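Changing the roll in a label printer, and why mine drifted

Ravindra Tyagi
6 June 2024

Most of the faults I get asked about on label printers come down to the paper path. The electronics on these things are simple and tend to last. The mechanical side is a spring, a roller, a sensor and a roll of paper, and the roll gets replaced by whoever happens to be standing there when it runs out.
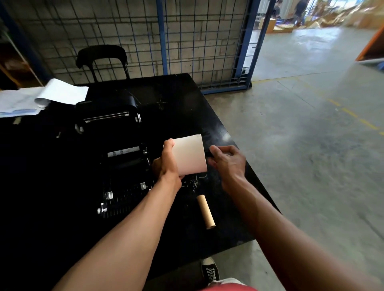
Loading the new roll

The old core comes out first. I leave it on the table until the new roll is in and feeding, then check the inside diameter of one against the other. Cores look alike from a distance and are not all the same. A core that is slightly too wide for the holders will sit in place and even print for a while, then start to wander sideways.

Next I look at which face the labels are on. Direct thermal paper only darkens on the coated side. If you are unsure, drag a fingernail hard across a corner of a label. The coated side leaves a gray mark and the other side leaves nothing. A roll loaded upside down feeds perfectly and prints blank, and I have seen people order a new print head over it.

Then the roll goes between the side guides. They should touch both edges of the roll without squeezing it. If you can rock the roll from side to side, they are too loose. If the roll doesn't turn freely under one finger, they are too tight, and the motor will pull against them with every label. Most of my drift problem was here. The guides had been left a little wide after a change to a broader stock in December, and each label came out slightly further to the left than the last until the barcode lost its quiet zone.

Pull enough paper forward to lie over the platen roller and past the front edge, square to the printer. Take up the slack by turning the roll backward a little, and close the lid with pressure on both sides. Pressing on one corner can latch that side only, which gives you print that is dark on one edge and pale on the other.

Cleaning while it is open

I clean at every roll change. It takes a couple of minutes and the lid is already up.

The print head gets a lint-free wipe with isopropyl alcohol, one direction, along its length. Power off, and give it time to cool if it has been running a long batch. No metal tools near it. The heating elements sit under a thin coating and a single scratch shows up as a white line down every label from then on.

The platen roller gets the same wipe, turned by hand so that the whole surface is covered. Adhesive collects at the ends of the roller, outside the label width, where you don't notice it until you change to a wider stock. Check that the roller is dry before closing the lid.

Dust from the paper goes everywhere, including the gap sensor. A soft brush is enough. I don't use canned air inside the housing as it tends to move the dust to somewhere I can't reach.

Calibration

After a change to the same stock I feed two or three labels and look at the gap. If the tear line falls on the gap, I leave it. After a change to different stock I run the full calibration, which wastes several labels and saves many more.

I had two brands to compare this spring. The Castix rolls are wound tightly and the gap is consistent from the outside of the roll to the core. The Gondimel rolls cost less and the liner is thinner, and on my printer the sensor threshold needed to be set again before it would find the gap reliably. Both print well at darkness 8. At 9 the Gondimel stock gets fuzzy on narrow bars, so I leave the setting alone.

Over 252 test labels from each brand, I had no skipped gaps on Castix and two on Gondimel, both in the last turns near the core where the curl is strongest. This is one printer and one batch of each, so don't read too much into it.

Wear

The platen in this printer has done some 3,000 labels since I replaced it, and the rubber still has grip across the full width. When it starts to go, the symptom is print that gets shorter from top to bottom, as the paper slips under load. Measure a printed barcode against its nominal length before blaming the driver.

Still open: the Rafferty rolls, which have a black mark on the liner in place of a gap. They need the reflective sensor, and I haven't got repeatable results from it yet. The mark position seems to be off by a small, constant amount, so an offset in the settings may be enough. I will add the numbers to this post when I have them.

Contact | © Ravindra Tyagi | Back to top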